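Hangate Toy Library: common questions

Who can join?
Any family living in Hangate with a child under 4. Childminders can join too.

How many toys can we borrow?
Two at a time -- a boxed set counts as one.
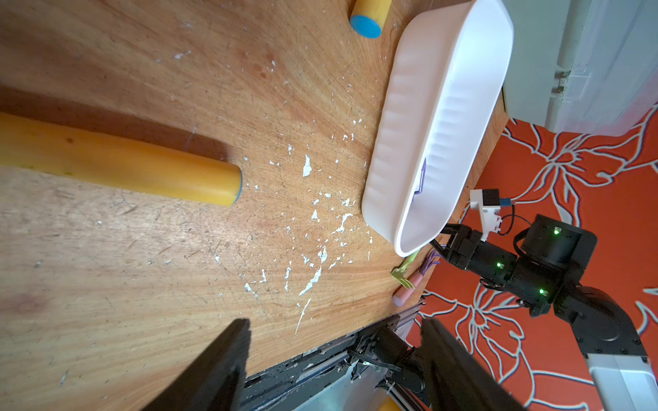

Loans last three weeks and can be renewed once by phone.

What if a piece goes missing?
Tell Nima Shokri at the desk. We don't charge for single pieces. 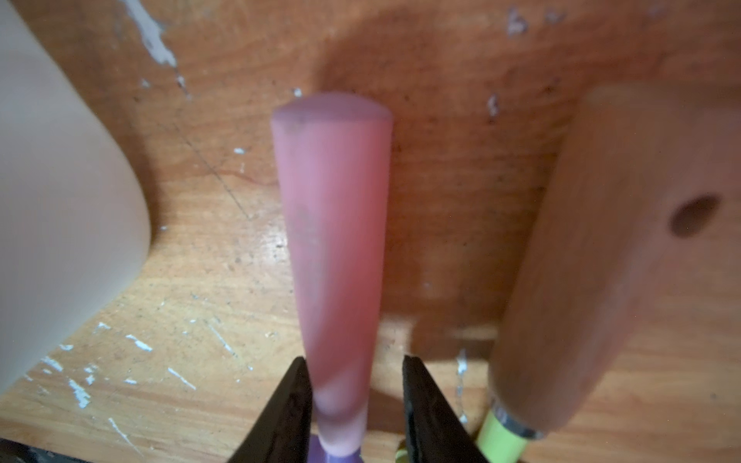 Do you take donations?
Yes, if they are clean. Soft toys are not accepted. We are closed for the last week of May.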